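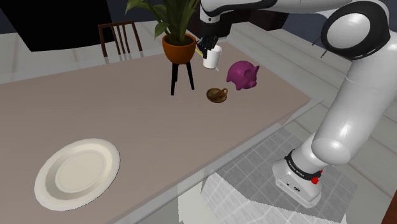
The long table, pale top.

Ansel Quintanilla quit sugar in May. Cold. "First week I was awful - ask anyone." He runs the night desk at Oyelaran, 15 years now, and lived on vending machine cola. 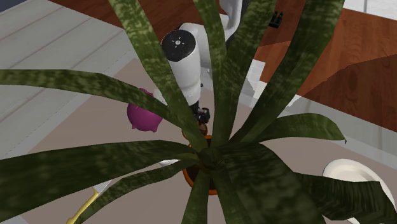
Sleep came back first, he says. Then taste. "Carrots! Sweet!" He dosen't preach, keeps no chart. What he wanted was something to fuss over at 3 a.m., so he took up houseplants. Snake plants mostly, the banded green kind, orange pot. "You cant overdo it with those. Well, water."

Would he go back? "For pie, yes."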